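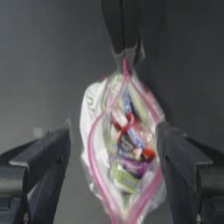 Treat Bags for Waiting Rooms: Progress Report to the Cerodier Fund

Prepared by Hina Rajput, Nurnum Family Centre
16 May 2022

1. Where the project stands

The Cerodier Fund gave us $3346 to put together small bags of wrapped candy and hand them out through waiting rooms in the Nurnum area. The receiving sites are walk-in clinics, dental offices, two vision clinics and the family room at the courthouse. We started filling bags in March. By the close of this reporting period 666 bags had gone out the door and 39 sites had agreed to take them.

Four of those sites have signed on but have not had a delivery yet. Two are waiting for a manager to come back from leave, one is moving offices, and one asked us to hold off until its front counter is rebuilt. They are counted in the 39 and we will note in the final report if any of them drop out.

2. The bags

Our application proposed cellophane bags tied with ribbon. We made up a small batch that way and gave it up within the first week. The ribbon took too long to tie, the bows flattened in the delivery bins, and the courthouse asked us not to bring anything with loose ribbon into the family room.

We now use clear plastic zip-top bags with a pink seal. They have a white panel for writing on, and the contents can be seen without opening the bag. Reception staff told us this matters to them. A parent who needs to check what is inside can hold the bag up and look, and in most cases can make a decision from the wrappers alone.

The zip-top bags come from Hekel Packaging in cartons of 200. Hekel charges delivery by the carton, so we have been ordering two at a time and storing the spare on the shelf above the sink. The change from cellophane moved some money from the "ribbon and ties" line to the "bags" line. The total for packaging is still inside what was approved.

The panel takes a fine permanent marker well. Ballpoint skips on it and gel pen smears. We write the month of packing on each bag before it is filled, as it is hard to write on once the candies are in and the plastic bulges.

3. What goes inside

Everything is individually wrapped by the maker. We do not open, sort or rewrap anything. The mix is mostly soft chews, Hi-Chew among them, in a range of colours so that a child who gets a second bag on another visit doesn't get an exact repeat. We buy from Van Hecke Wholesale, which lets us return sealed cartons.

The first mix included a hard mint. Two of the dental offices objected, and so did one of the clinics, where the waiting area is used mainly by children under five. The mints were taken out and the returned carton was credited to our account in full. We replaced them with more chews.

The dental offices were split on the whole idea, as you might expect.

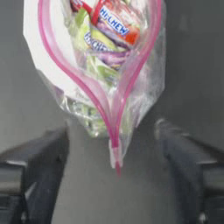

Some were happy to keep a basket at the desk for after appointments, and others asked whether we could do a sugar-free bag. We priced it with Van Hecke. The sugar-free chews cost close to double and come in fewer flavours, so we would need either a smaller bag or a separate budget. No money has been spent on this. If the Fund would like us to trial it at one or two offices, please let us know before the next order goes in.

Allergy information was raised by six sites. Individual wrappers don't always carry a full ingredient list, so we now put a printed sheet in each delivery bin with the ingredients for every product in that batch. Staff keep it at the desk. Sites have been asked to throw out the old sheet when a new one arrives, and we check for this when we drop off.

4. How packing is done

Packing takes place in the small meeting room at the Centre. The table is wiped down, the cartons are opened and the candies are tipped into shallow trays. Bags are labelled first, then filled by the handful, pressed flat to let the air out and sealed from one end to the other.

Most of our problems have been with sealing. When a bag is too full, the wrappers sit up against the zipper and the last bit near the corner doesn't catch. In the first batches we found bags that looked closed and came open in the bin. The fill has been cut back slightly, and every bag is now turned upside down over the tray before it goes in the bin. A bag that fails is emptied and refilled.

We also stopped stacking bins more than two high. The chews are soft enough to be squashed out of shape in a warm car, and the Centre's car is usually warm.

5. Spending

Purchases to date are for bags, candy, markers, printed sheets and six delivery bins with lids. All receipts are scanned and attached. The one item not in the original budget is the set of bins. We had planned to deliver in cardboard boxes and found that they came back damaged or didn't come back. The cost was covered by what was left in the ribbon line, as agreed by email with your office.

Fuel for deliveries is being paid by the Centre and is not charged to the grant.

6. Comments from sites

We asked each site for a short note, and eleven have sent one so far. Most said the bags are used up within the week. One clinic reported that adults take them as often as children do and asked if that was all right. We said it was. The courthouse family room would like a slightly larger delivery on the days when hearings run late. One vision clinic has so many left over that we have moved it to every second run.

7. Next steps

We will make first deliveries to the four outstanding sites, send the revised ingredient sheet to everyone, and place one more order with Hekel. We also want to try a colour dot on the panel to mark the batch, so that an old bag at the back of a basket can be spotted quickly. The remaining funds are enough to keep the current schedule going to the end of the grant period.

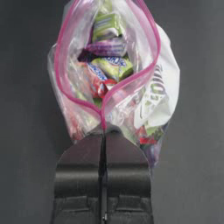 Zip-top bag with the mouth open; green, yellow-green and purple wrappers inside.

Attachments: scanned receipts, site list with contacts, current ingredient sheet, sugar-free price quote from Van Hecke Wholesale.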